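Ticket: right arm stops short on shelf restock, Kullmont two-arm kit (trial unit)
Opened by: Haf James
Status: open, waiting on Traden support

Hi again, Haf here. We're on the trial of the shelf package and mostly I'm having a great time with it, but the right arm has picked up a habit I can't shake. The job is the stock one from the Traden setup menu: left hand carries the basket, right gripper deals with the bottles on the shelf. Left side, no complaints at all (that hand is lovely). The right one goes out toward a bottle, gets as far as the front of the shelf, and then throws "contact early" and sits there until I clear it.

What I've tried so far: re-homed both arms, ran the Sokol calibration twice, dropped the speed from 1000 to 200. Slower just means it faults more politely.

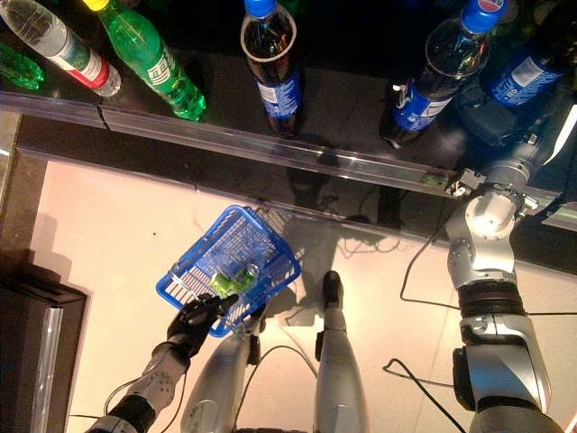

My guess is the clear price rail. The depth view in Juvton shows the black shelf lip fine, but there's a big hole in the data where the rail should be, so I think the planner figures it can go straight through. Does the kit have a keep-out setting for see-through stuff, or do I draw a box by hand?

Reply from Tudur Gronow, 2:40 pm
Hi Haf, good guess, I think you're right. Draw the box by hand for now: Zones, Add, Solid, then make it a little taller than the rail. Also check your contact limit. Trial units ship at 3000 and the shelf job wants more than that, but leave it alone until the zone is in, please!

Haf, 4:15 pm
Zone's in, and I ran the job again. No fault on the upright bottle, woohoo! The ones that are tipped over still get me "no grasp found" every time, though that's a different code, 144. Should I open a new ticket for it or keep going in this one?

Tudur, 4:30 pm
Keep it here. Send me the log for a 144 run and your zone file.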